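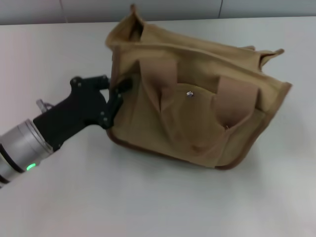 Canvas bags, January

Photos by Yu-na Cha. Text by Naheed Kazmi.
Posted 8 January 2023

We spent the first week of the year going through the bags at the Kundton workroom. Most of them are plain canvas, made for carrying tools, books or groceries, and most have no lining. A few are old samples that came back from the Toltuvis shop when it closed.

The gallery is short for now. More pictures go up when Yu-na has finished editing them.

The khaki bag
Light tan canvas with a soft body and an open top. There is nothing stiff in the rim, so it sags and folds in toward the middle. It stands on a white tabletop with the front turned a little to the right. The side panel creases where the fabric is pinched at the left edge.

About the canvas
The Parsa bags are cut from a medium-weight cloth that softens after a few months of use. The Manen bags are heavier and hold their shape longer, but they take up more room on a shelf. We sell both, and people tend to pick one and stay with it.

Care
Brush off dry dirt first. Wash by hand in cool water with a little mild soap, then hang the bag upside down by the bottom seam. Do not use bleach. Canvas can shrink in the dryer — we lost two good samples that way.

Storage
Bags without a lining can be folded flat. Keep dark colors away from the light ones, especially in a damp closet.

Repairs
Loose straps and torn corners can be mended at the workroom. Leave the bag at the front desk with your name and a phone number pinned inside. Please empty the pockets before you bring it in.

Next in the gallery: straps and buckles.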